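Pre-run and software checklist, two-arm rack cell
Station: Valla
Control stack: Nasten, build 530
Perception: Ekness
Planner: Galindo
Date: December 2018
Checked by: Nia Edwards
Reviewed by: Emlyn Rees

Mark each item OK, FIX or N/A. Comments go under the item. Anything marked FIX in sections 1 to 3 stops the session until it is cleared and initialed.

1. Stop and enable

1.1 E-stop cuts drive power on both arms. OK
1.2 Software stop from the operator console halts motion on both arms. OK
Comment (NE): Tested with each arm moving alone and then with both moving.
1.3 Enable does not come back by itself after a stop is released. OK
1.4 Watchdog trips when the control process is killed. OK
Comment (NE): Trip time 178 ms. Limit for this station is 197 ms. Passed, but it was quicker in October. Please look at what else is running on the control machine.
Comment (ER): The log writer was sharing a core with the control loop. Moved it. Run 1.4 again at the next check and write the new number here.

2. Limits and collision model

2.1 Joint limits in the config match the signed sheet. OK
2.2 Speed cap set to teaching value before anyone reaches into the cell. OK
2.3 Walls, floor and front panel present in the planning model. OK
2.4 Rack present in the planning model. FIX, cleared
Comment (NE): Rack was loaded as a solid box. The planner refused every goal between the pegs, and someone had switched collision checking off for the gripper to get past it. Switched back on. Rack now loaded as base, back section and front fence, with the pegs as thin capsules.
Comment (ER): Agreed. Do not turn off checking for a whole link again. If a contact has to be allowed, allow that pair only and put it in the change log.
2.5 Arm-to-arm checking on, including when one arm is parked. OK
2.6 Cable clearance checked by eye over the full reach. OK
Comment (NE): Cables are not in the model. The loops need to be watched on any new path over the rack.

3. Gripper control

3.1 Force limit loaded and read back from the drive. OK
3.2 Fingers hold position on loss of command. OK
3.3 Release needs a separate command and is not part of the stop routine. OK
3.4 Slip detection enabled. N/A
Comment (NE): Not in this build.

4. Perception

4.1 Fixed camera calibration loaded, date matches the label. OK
4.2 Wrist camera calibration loaded. OK
4.3 Time stamps from all cameras agree with the controller clock. OK
4.4 Segmentation run on the loaded rack before the first grasp. FIX
Comment (NE): Woven pieces standing close together sometimes come back as one object. It is worst when a piece is edge-on to the fixed camera and only a strip of it shows. The wrist view separates them better by the rim, but wires crossing the weave still split the mask.
Comment (ER): Not a stop item. Until Ekness is retrained, the operator confirms the grasp point from the wrist view before the fingers close. Four clean confirmations in a row before going to supervised auto.
4.5 Depth holes on thin wire handled as unknown and not as free space. OK

5. Planning and task settings

5.1 Approach direction for rim grasps set along the rack slots. OK
5.2 Retreat is straight up until clear of the pegs, then free motion. OK
Comment (NE): Galindo was shortening the retreat to save time. Minimum lift is now a hard constraint.
5.3 Idle arm parked before the working arm enters the rack zone. OK
5.4 Log recording started and disk space checked. OK 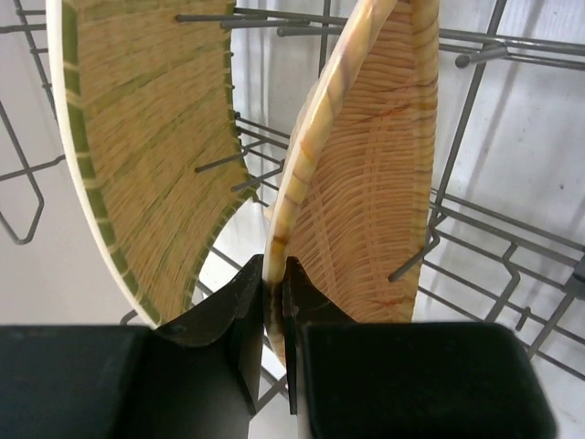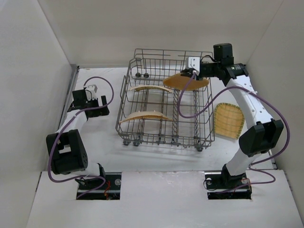
Items 3 to 5. First: wrist camera, fingers on a basket rim. Second: fixed camera, right arm at the rack, left arm folded.

6. Open actions

Repeat watchdog timing after the log writer change. NE
Add a merged-object case to the Ekness test set, edge-on pieces included. ER
Add a startup warning to Nasten when any collision pair is disabled. ER
Put the new rack model under version control with the station config. NE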